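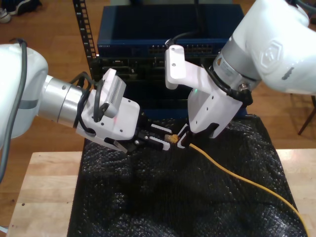 Test Kitchen Notebook, Badevby Bakehouse
February, Saturday session
Entry by E. Sepúlveda

Subject: Pear and hazelnut loaf, fourth trial. Hydration and pan size.

Carried over from the third trial: crumb gummy in the lower third, crust acceptable, fruit sunk. The third trial used canned pears, drained. The present trial uses fresh pears, peeled and grated on the coarse side, then pressed in a sieve for ten minutes. The liquid was kept and used in place of part of the milk.

Flour was the Genham all-purpose, new sack. The previous sack was the Zamstead, and the two do not take up liquid at the same rate. Results should therefore not be compared directly with trials one and two.

Batch (two loaves):
Flour, 528 g
Grated pear, pressed, 300 g
Hazelnuts, toasted and chopped, 140 g
Brown sugar, 180 g
Butter, melted and cooled, 110 g
Eggs, three
Milk and pear liquid combined, 160 ml
Baking powder, four teaspoons
Salt, one teaspoon
Ground cardamom, half a teaspoon

Method. Dry ingredients were sifted together and the sugar stirred in by hand. Eggs, butter and liquid were combined separately and added in two parts. Mixing was stopped as soon as no dry flour showed. Pear and nuts were folded in last. The batter was noticeably stiffer than in the third trial and had to be leveled with a wet spatula.

Loaf A went into the standard tin, filled to 840 g. Loaf B, the remainder, went into the long narrow tin borrowed from Meesuk. Both were placed on the middle shelf at 350 F at 9:15 a.m.

Loaf B tested clean at 50 minutes. Loaf A did not, and was given a further 12 minutes under foil. Both rested 40 minutes in the tin before turning out.

Results. Loaf A: good height, split along the center, slight dampness remaining above the base. Pear evenly spread. Loaf B: even crumb throughout, no damp layer, corners a little dark. The cardamom is faint in both and two of the tasters did not notice it. Hazelnuts on the surface of Loaf A browned too far before the foil went on.

The end slice of Loaf B was wrapped and will be tasted again on the second day.

For the fifth trial:
Narrow tin for both loaves.
Cardamom to three quarters of a teaspoon.
Keep nuts inside the batter, none on top.
Sugar unchanged for now. Meesuk have asked for a less sweet version, but this should be a separate trial.
Check the oven thermometer against the spare. The left side appears to run hot.

Stock note: baking powder tin nearly empty. Reorder with the Zamstead delivery.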